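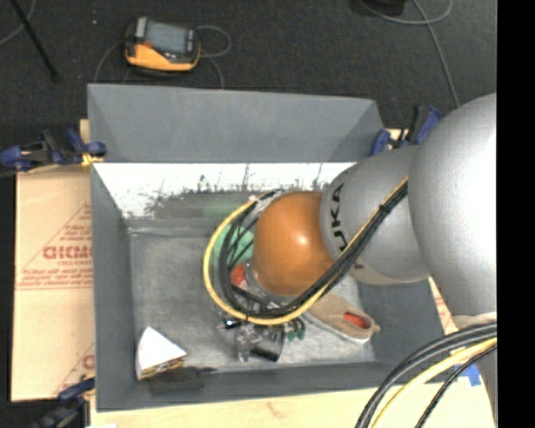

## 6. Cable dress and bin fixing

This section covers the external cable dress on the arm of the Cakum picking cell and the fixing of the source bin. Carry it out at first set-up, after any change of gripper or camera, and after any contact between the arm and the bin that stops the cell. It replaces section 6 of the April issue.

Mechanical mounting of the arm is covered in section 3. Gripper wiring and pinout are in section 5. Do not start this section until the tool load data in section 5.4 has been entered and checked.

### 6.1 Before you start

You need:

- side cutters, flush type
- black nylon ties and releasable ties (kit bag C)
- three bar clamps with padded jaws, or the bolt-down frame if it was ordered
- tape measure and paint marker
- a flat sheet of cardboard for each side of the bin
- the teach pendant, with the Cakum project loaded

**Caution:** The arm moves in steps 6.3 and 6.5. Only the person holding the pendant may be within reach of the arm. Keep the cell in T1 for the whole of this section.

**Caution:** Do not cut ties while the arm is powered. A cut tie can release a loop into the wrist, and the cutters themselves end up closer to the joints than they should.

### 6.2 Removing the old dress

1. Move the arm to the SERVICE position and press the emergency stop.
2. Photograph the existing cable run from both sides.
3. Unplug the gripper connector at the tool flange. Fit the dust cap.
4. Cut the ties from the wrist end back toward the base. Hold the bundle with your free hand as each tie is released.
5. Check the jacket of every cable over its full length. Reject any cable with a flat spot, a whitened bend or exposed braid.
6. Wipe the link surfaces with a dry cloth. Do not use solvent on the painted covers.

Note: The yellow cable has a stiffer jacket than the black ones and sets the minimum bend for the whole bundle. If it has been replaced with a softer one from another supplier, the loop sizes in 6.3 no longer apply. Contact Vendari service for the correct value.

### 6.3 Fitting the new dress

The dress has one fixed run along the link and one free loop at the wrist. The free loop takes up all the movement of the last two axes. No other part of the dress should slide or lift when these axes turn.

1. Lay the black cables side by side along the link, with no crossings. Put the yellow cable on the outside.
2. Fit the first tie on the upper part of the run. Tighten by hand until the cables no longer slip, then trim the tail flush. Do not use a tie gun.
3. Release the emergency stop and jog axis 6 to its middle position. Press the emergency stop again.
4. Form the free loop beside the wrist joint. The yellow cable must make the outer curve, with the black cables inside it.
5. Measure the loop across its widest point. The correct value is 358 mm. Mark the yellow cable with the paint marker where it enters and leaves the loop.
6. Fit a releasable tie at the top of the loop, over the first mark.
7. Reconnect the gripper connector. Turn the locking ring until it clicks.
8. Release the emergency stop. Jog axis 5 to each end of its software range at low speed and watch the loop.
9. Repeat with axis 6. Stop at once if the loop pulls straight or drops below the lowest point of the gripper body.
10. If the loop passes, exchange the releasable tie for a permanent one. If it doesn't, go back to step 4.

| What you see | Cause | Action |
|---|---|---|
| Loop pulls straight at one end of axis 6 | Axis not centered when the loop was formed | Repeat from step 3 |
| Loop pulls straight at both ends | Loop too small | Feed cable from the link side |
| Loop touches the bin wall during a pick | Loop too large, or bin out of position | Check the loop first, then 6.4 |
| Yellow cable rides inside the black bundle | Cables crossed under a tie | Cut back to the crossing and redo |
| Gripper drops its signal in one pose only | Connector not locked, or broken core | Reseat, then test the cable on the bench |

The last fault is often mistaken for a software problem. Log the joint values when the signal drops. If axis 5 is within a few degrees of the same value each time, change the cable before doing anything else.

### 6.4 Fixing the bin

The bin must not move when the gripper pushes an item against a wall. A shift of a few millimeters is enough to put the far wall inside the collision margin, and the planner will then reject picks near that wall with message 544 (target too close to fixed object).

1. Slide the cardboard sheets into place beside the bin. They protect the table surface and give the side camera an even background. Printed carton is acceptable. Glossy board is not.
2. Set the bin against the corner stops. Check that it sits flat and does not rock.
3. Fit one clamp at each far corner and one at the near left corner. The near right corner stays free for the arm and its cables.
4. Tighten the far clamps first, a little at a time on each side. The walls of the Omex bin slope and will bow inward if one side is pulled down alone.
5. Turn the clamp handles away from the arm as far as they will go.
6. Push the near wall firmly with the palm of your hand. If the bin moves, release all the clamps and start again at step 2.

**Caution:** The clamp handles stand higher than the bin rim. They are part of the collision model as delivered. If you use clamps of another type or put them in other positions, the model must be changed before the cell is run (section 8.2).

Use tape to hold loose wiring down on the table, well clear of the bin. Tape does not replace a tie on any part of the arm.

### 6.5 Clearance test

Run this test with mixed items in the bin. An empty bin does not show whether the loop catches on anything.

1. Put a normal load in the bin. Include at least one tall item near a corner and some small metal parts.
2. Select program CLR_TEST and set the override to 10 percent.
3. Hold the enabling switch and press start. The arm visits 32 poses: eight above the rim and the rest inside the bin.
4. Watch the loop, not the gripper. Release the enabling switch if the cable touches a wall, a clamp or an item.
5. When the program ends, check that the paint marks from 6.3 are still where they were, relative to the ties.
6. Repeat at 30 percent.

A light brush against a soft item at 10 percent is allowed once. The same contact at 30 percent is a fail. Reduce the loop by one tie position and repeat the whole test.

Place the pendant flat on the floor or on its bracket when it is not in your hand, screen up, with its cable outside the swing of the arm. Do not hang it on the bin or on a clamp.

### 6.6 Inspection interval

Inspect the dress every 77 operating hours for the first month and at each regular service after that. Check:

- paint marks against tie positions
- jacket wear where the bundle leaves the link
- tie tails, which should be flush (a sharp tail will cut the neighboring cable)
- clamp pads, for cracks or missing pieces
- scuffing on the bin floor – normal, unless it is deep enough to catch a fingertip

Dark marks on the bin walls come from the gripper fingers and do no harm to the bin. If the bin segmentation starts to report false items along a wall, clean the wall with water and mild soap and dry it before taking a new background image.

Replace all ties when any one of them has failed. Replace the yellow cable together with the black ones, as a set.

### 6.7 Records

Enter the following in the cell log:

- measured loop width
- pose number and override for every contact during the clearance test
- cables replaced, with batch numbers
- name of the person who held the pendant

Changes since the April issue: loop measured across the widest point instead of along the cable (M. Slanina); third clamp moved from near right to near left (Č. Skála); fault table added.

Continue with section 7, Camera calibration. If the bin was unclamped at any time during this section, the bin frame in 7.3 must be taught again even when the camera has not been moved.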